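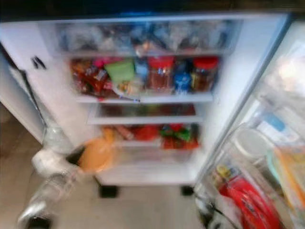 Dudus (robot kit)

Dudus is a two-arm robot kit made by Etard for handling food and containers in home kitchens. It is sold as a set of parts that the buyer mounts on a stand or base of their own, and it is also offered as a monthly rental with setup included. The kit is used mainly for fetching items from refrigerators, putting groceries away, and moving containers between a refrigerator and a table.

Contents of the kit

The basic kit has two jointed arms, a head camera, two wrist cameras, a control box, and a set of cables. Each arm ends in a wrist module that accepts different tools. Two tools come in the box: a multi-fingered hand and a two-finger gripper. The hand is meant for round or wide objects such as lidded tubs, and the gripper for handles, rims, and the necks of bottles. Changing a tool takes one hex key and a restart of the control box.

The base and the computer are sold separately. Etard keeps a list of bases that have been tested with the kit, most of them wheeled. An arm weighs 51 pounds less in the second version than the full first-version assembly, a change that came from moving the power supply out of the shoulder and into the control box. 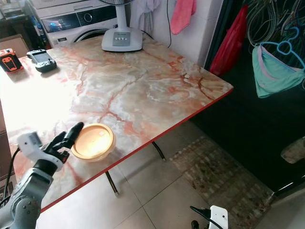
Cables run outside the arm. This makes them easy to replace, but owners have to check that there is enough slack before the first run, and the manual gives a full page to this. A cable that is too short will stop the wrist from turning all the way. One that is too long can catch on table edges and drawer handles. Clips for holding the slack were added to the box in October after requests from renters.

Operation

Dudus can be run in two ways. In guided mode, a person moves the arms with a pair of hand controllers while watching the camera views. In stored mode, the robot repeats a task that was recorded earlier and adjusts its reach using the cameras. Stored mode works best when objects are kept in the same area of a shelf from day to day. The manual advises against using it for glass until the task has been run in guided mode several times.

Opening a refrigerator door is treated as a separate task. The operator records the pull, the swing, and the point where the arm lets go, and the recording can then be placed ahead of any fetching task.

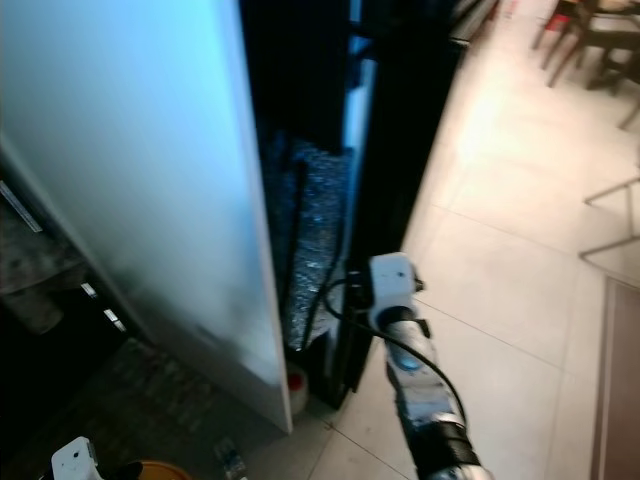

Floor space is the most common limit on where the kit can be used. Etard asks for 44 inches of clear floor in front of the appliance, measured with the door closed. Small things on the floor are a problem as well, because the head camera looks down at an angle and a wide panel can hide whatever is behind it. Shiny surfaces need some care too. Crinkled silver-blue material like that hanging in a dark opening throws back small points of light, and the software may read these as edges. The usual fix is to lower the camera exposure for that task.

Gripper and wrist camera

The two-finger gripper closes at a fixed speed and stops when the motor reaches a set load. The load has three settings, named soft, medium, and firm. Soft is the default for food packaging.
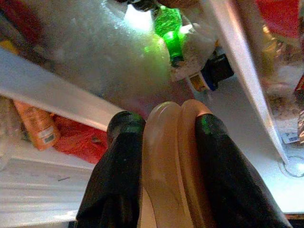

Wrist cameras were optional in the first version and became standard in the second. Each one looks along the fingers, so the operator can see the grip itself as well as what lies past it. In a packed compartment this view is often the only useful one. With the tan ridged piece held between the black fingers, the operator still has the green glass bottle and the white frosted surface in sight and can plan the way out around them. The view has a short range of focus, and labels farther back tend to blur.

Price and availability

The kit costs $2174 with both tools. A version with the gripper only costs $1594. Rental is handled by Sjöberg, which also does the setup visit and repairs. Spare fingers, cables, and camera covers are sold singly.

Reception

In a review for the trade newsletter Tastska, Hwa-young Ha called the arms steady and the wrist view clear, and wrote that guided mode was easy to learn. She was less satisfied with stored mode, which lost track of items after a shelf had been rearranged, and with the manual, where the section on doors comes after the tasks that depend on it. She recommended renting before buying for anyone with a narrow kitchen.

Related articles
Etard
Sjöberg (rental service)
Two-finger gripper
Wrist camera
Household robot

Last updated: Monday, November 22, 2021

Contact | Copyright | Back to top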